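Gripper keeps losing the hem, home build, laundry arm
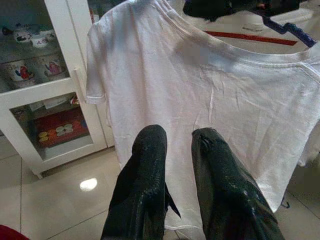

skye_macleish
Right so the wrist cam is on at last and I've got the fingers closing more or less straight. Trying to get it to take a t-shirt off a hanger. Plain white one. It finds the hem maybe, closes, lifts, and the cloth just slides out. Every time bar a couple. Servo is off the old Tosasine kit, running at 80 percent. Fingers are printed, black, shiny. Any ideas before I bin it

grorar
what's on the fingertips? if it's bare print that's your problem

skye_macleish
bare yes. Tried a bit of tape, came off on the cotton

pawlak_bench
Don't touch the tips yet. Slow the close down first. At 80 you're shoving the cloth out before the fingers meet. Try 4 steps back on the ramp and see

grorar
disagree, slow close on smooth plastic is still smooth plastic. Bicycle inner tube, cut a strip, superglue. Did mine in March and never looked at it again

pawlak_bench
and when it snags on a collar you rip the shirt. Seen it done

grorar
so dont grab the collar??

hemline
Coming at this from the other end, why grab the hem at all? Shirt on a hanger swings about as soon as you touch it. I'd go in at the sleeve, less cloth hanging off it. Also white shirt near a white cupboard, is your edge detection happy with that? Mine went daft with anything pale behind

skye_macleish
edge detection is so-so. The cupboard with the mugs confuses it a bit, it likes the door frame better than the shirt. Can't move the cupboard, it's mums and its full

hemline
hang a dark towel behind then. Cheap fix

oldphone_dave
Is the cam still the one out of the Nokia? If so check your exposure, shiny floor tiles will drag it down and the shirt goes grey

skye_macleish
no that one died, its a usb thing now. Exposure is on auto, will lock it tonight

pawlak_bench
Lock it yes. And post the ramp settings, nobody can help with "more or less straight"

skye_macleish
ok ramp is 90 ms per step, close force on whatever the default is, I never changed it. Gap at rest is 9 mm

pawlak_bench
90 is fine. Default force isn't, that kit ships it far too low. Double it and leave the speed where I said

grorar
inner tube.

skye_macleish
Update. Did the force AND the slower close, towel up behind. Better, held the hem for almost 4 seconds then dropped it. Sleeve was worse, sorry hemline, the fingers fold it over and then miss

hemline
fair enough. What angle are you coming in at? Mine only worked from underneath

skye_macleish
straight on. will try from below tomorow, need to reprint the left bracket anyway. Grorar I have found an inner tube

grorar
finally. rough side out, and sand the tips first or it peels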